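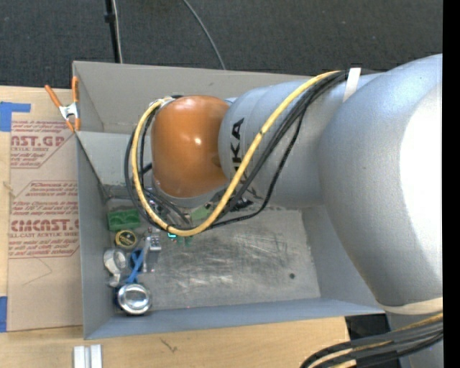

I bought the Besis cable sleeve kit in October, after the cords under my desk had bothered me for most of a year. The kit comes in one flat box with three lengths of split fabric sleeve, a roll of hook-and-loop strap and a bag of stick-on clips. My own bundle was a few black cables and one thick yellow one. A single strap across the lot, like the white one in the photo, keeps them together at that spot, but whatever hangs past it still makes loops. The sleeve is meant to deal with the loops.

Print this review | E-mail to a friend

Fitting

You open the sleeve along its split, lay the cords in and let it close. The short length took me a few minutes. The long one took most of an evening, mainly because I started from the wrong end and had to pull out the plug for the printer. Start at the power strip.

The sleeve grips well on a straight run. On a tight bend the split opens a little and a thin cord can work its way out. I put a strap on each side of the bend and it has stayed shut.

Straps and clips

The strap is the best part of the kit. You cut it to length with scissors and it can be undone and used again. I have moved mine several times and they still hold.

The clips are poor. Two dropped off the back of the desk within a week, and I had wiped the surface first. My neighbor Tâm Tô has the Venow kit, which has screw-in clips, and hers have not moved. The Venow sleeve is stiffer, though, and harder to get around a table leg.

Size

The box says 221 inches of sleeve in total. That was enough for a desk, a printer and a lamp, with a short piece left over. It would not do a TV stand as well.

Verdict

Buy it for the sleeve and the straps, and get better clips at the hardware store. I would buy it again at the same price.

Reviewed by Wubit Assefa, Jerkton
Updated 9/2/25

Print this review | E-mail to a friend

Search reviews Enter keyword Go

Recent reviews
Tăng folding step stool
Venow under-desk tray
Besis six-outlet power strip
Label makers for the home office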